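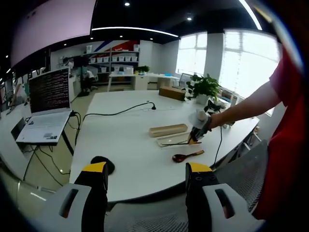

Cestix tabletop set – house rules for recording

By Rocío Leiva and Bendik Åberg, November

We're so happy with how this set is shaping up! It holds 821 episodes of small-object handling with hand-held grippers, and 757 of them passed review. The rest stay in `held/` with a note on which rule they missed.

## Rules

1. One task per episode, 12 seconds at most.
2. Start with both jaws open and clear of the table.
3. Keep cables out of the reach path – move the cable, don't work around it.
4. No names or faces in the labels, ever. Anyone in the room signs the consent sheet first.
5. A dropped object is kept and tagged `drop`. Please don't delete these, they're some of our favorite data!
6. Take a break after 10 episodes. Tired wrists show up in the tracks.

## Review

Two people check each episode, and neither can be the one who recorded it. If they disagree, Ngozi Fashola decides. Rule 3 is still being reworded, so ideas are very welcome.

Contact: Fermín Ibarra, Cestix data desk | © Cestix | Back to top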